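Protokoll Greifplanung, Teamrunde Simulation und Steuerung
3/9/18
Protokoll: wie immer ich, diesmal mit Kaffee

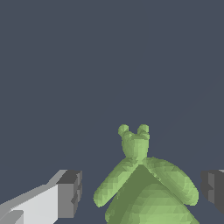 Teddy-Mesh zwischen den Greiferfingern, Ansicht aus der Simulation

Vorab: Ich habe erst ab dem zweiten Punkt richtig mitgeschrieben, den Anfang hab ich mir hinterher aus meinen Zetteln zusammengesucht. Wer was vermisst, bitte direkt ins Wiki nachtragen.

1. Stand Siravov (Greifplaner)

Der neue Sampler ist im Hauptzweig, juhu! Über Nacht lief die komplette Testreihe durch, 3692 Griffkandidaten über alle Objekte, davon hat der Planer 326 als stabil durchgewunken. Das ist weniger als beim letzten Mal, liegt aber am strengeren Reibungskegel, den wir ja alle wollten. Etwas Gemurre gab es trotzdem. Wir lassen den Wert bis zur nächsten Runde so stehen und drehen nicht schon wieder parallel an zwei Schrauben (ich weiß, ich bin der, der das sonst macht).

Der Teddy bleibt unser Sorgenkind. Die Arme stehen schräg nach außen und unten weg, und der Planer schlägt gern Griffe quer über beide Pfoten vor. Im Modell ist der Bär komplett starr, da geht das rechnerisch auf, mit einem echten Stofftier wird das nix. Vorschlag aus der Runde: Griffe am Rumpf höher gewichten. Gegenvorschlag: erst mal das Mesh in konvexe Teile zerlegen, damit die Kollisionsprüfung nicht mit der groben Hülle rechnet und der Raum zwischen Arm und Bauch überhaupt als frei gilt. Wir haben uns nach längerem Hin und Her auf die Zerlegung geeinigt, Gewichtung danach.

2. Zentrierung vor dem Schließen

Dazu gab's die meiste Diskussion. In der Ansicht oben sitzt der Bär etwas näher am rechten Finger als am linken. Wenn beide Backen gleich schnell zufahren, hat eine also früher Kontakt und schiebt. Der Regler merkt das zwar, wertet den ersten Kontakt im Moment aber schon als »gegriffen« und schaltet auf Kraft um. Ich finde, das gehört in den Zustandsautomaten und nicht in den Regler, da waren wir aber nicht alle einer Meinung. Beschlossen ist jetzt: Umschalten erst, wenn beide Seiten Kontakt melden, mit Timeout. Den Timeout machen wir konfigurierbar, bitte keine Konstante irgendwo in der Headerdatei!

3. Lastside (Physik-Anbindung)

Die Schnittstelle verschluckt beim Zurücksetzen der Szene manchmal den ersten Zeitschritt. Aufgefallen ist es bei Lauf 193, da waren die Kontaktkräfte im Log noch vom vorigen Objekt. Lässt sich reproduzieren, wenn man zweimal schnell hintereinander zurücksetzt. Ein Ticket gibt es schon, der Workaround (ein leerer Schritt nach dem Reset) kommt heute noch rein. Schön ist das nicht, aber bis der saubere Fix fertig ist, kann ich damit leben.

Die Frage nach hübscheren Hintergründen kam auch wieder auf. Für die Planung ist uns das egal, einfarbig reicht. Für die Wahrnehmung eher nicht, siehe nächster Punkt.

4. Mfinanga (Wahrnehmung)

Die Segmentierung wurde bisher nur auf leerem Hintergrund ausprobiert und sieht da natürlich super aus. Wir brauchen Szenen mit Tischkante, Schatten und ein bisschen Krempel drumherum. 266 zufällig bestückte Szenen sind als Startpaket geplant, das Skript dazu liegt halbfertig auf meinem Branch. Objekte ohne aufgemalte Details (wieder der Teddy) bleiben drin, da muss das Netz eben über die Form gehen.

5. Grement

Kurz: Der Umzug der Logs nach Grement ist auf April verschoben. Bis dahin bitte alte Läufe nicht löschen, auch die peinlichen nicht.

Offene Aufgaben
- Konvexe Zerlegung Teddy, danach Planer neu laufen lassen
- Kontaktlogik auf beidseitig umstellen, Timeout in die Konfiguration
- Leerer Schritt nach Reset, Ticket verlinken
- Szenenskript fertig machen (ich)
- Klären, wer den Lizenzserver neu startet, wenn er wieder hängt

Nächste Runde gleiche Uhrzeit, Raum steht noch nicht fest.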